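Drinlow Kitchenware – Bowls and Basins: Frequently Asked Questions

Ordering, care and returns for our steel bowls. If your question isn't covered, ring the shop or fill in the contact form and Ljubica Delić or Fatos Matić will get back to you, usually the same working day.

Choosing a bowl

What sizes do you sell?
The plain round bowl comes in 4 sizes: small, medium, large and extra large. The small one is meant for eggs, dressings and sweets on a side table. Medium is the one most people buy first. Large will take a normal bread dough with room to rise, and extra large is mainly bought by cafés and village halls.

Which size do I need for a family salad?
Medium for up to four people, large for more. Leave enough space at the top to toss the leaves without losing them over the rim.

What is the difference between the Gostberg and Vostadura ranges?
Gostberg bowls are polished inside and out. Vostadura bowls are brushed on the outside and have a slightly thicker wall, so they weigh more. Both are stainless steel and both nest, but they don't nest with each other because the curve is different.

Do the bowls come with lids?
Lids are sold separately, for the medium and large sizes only. Please check the range as well as the size before ordering, as a Gostberg lid will not grip a Vostadura bowl.

Can I use them for serving as well as mixing?
Yes. Many customers keep one bowl for the kitchen and another for the table. Fruit, crisps, wrapped sweets and bread rolls are all fine.

Using your bowl

Can it go in the oven?
We don't recommend it. The steel will cope but the polish can turn yellow or blue, and we can't put that right.

Can it go in the microwave?
No.

Can I melt chocolate in it over a pan of water?
Yes, with either range. Choose a pan slightly narrower than the bowl and keep the water below the base. The rim gets hot, so use a cloth.

Is it safe to use a hand whisk or electric mixer?
Both are fine. Beaters will leave fine lines on the inside over time, and these show up more on the Gostberg finish. They make no difference to cooking.

Can I leave food in it overnight?
Most food, yes, covered and in the fridge. Don't leave salt water, brine or anything very vinegary standing in the bowl. Salt in particular can leave small pits.

Cleaning and care

Is it dishwasher safe?
Yes, on a normal programme. Take the bowl out when the cycle ends and dry it by hand if you want to keep the shine. Lids go on the top rack.

There are white marks on the inside. Is it damaged?
Chalky marks are usually limescale. Wipe the bowl with a little white vinegar on a soft cloth, rinse well and dry. If you live in a hard water area you may need to do this every few weeks.

I can see dark or brownish shapes inside my new bowl. Are they stains?
Check for reflections first. A polished bowl picks up whatever is above it and bends the shapes, and a ceiling light can show as a large white patch. Move the bowl to another part of the room. A reflection will change, a stain will stay where it is.
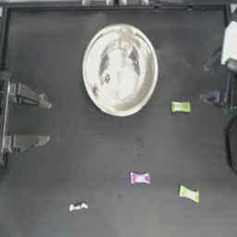
Round stainless steel bowl from above, with light and dark reflections on the inside.

Can I use a scouring pad?
Please don't on the polished range. For burnt-on food, soak the bowl in warm water and washing-up liquid for an hour, then use a nylon brush.

Delivery and returns

How much is delivery?
Delivery is free on orders over £80. Below that it is worked out at the checkout by weight.

Can I collect my order?
Yes, from our shop at Hoxha Yard. Bring your order number. On Saturday the collection desk closes at noon – the shop itself stays open later, but we can't get into the stockroom after that.

My bowl arrived with a dent. What should I do?
Send us your order number and a note of where the dent is. We will post a replacement and arrange for the damaged one to be picked up. Keep the box until then.

Can I return a bowl I have used?
Only if it is faulty. Unused bowls can be returned within 52 days with the label still on the base.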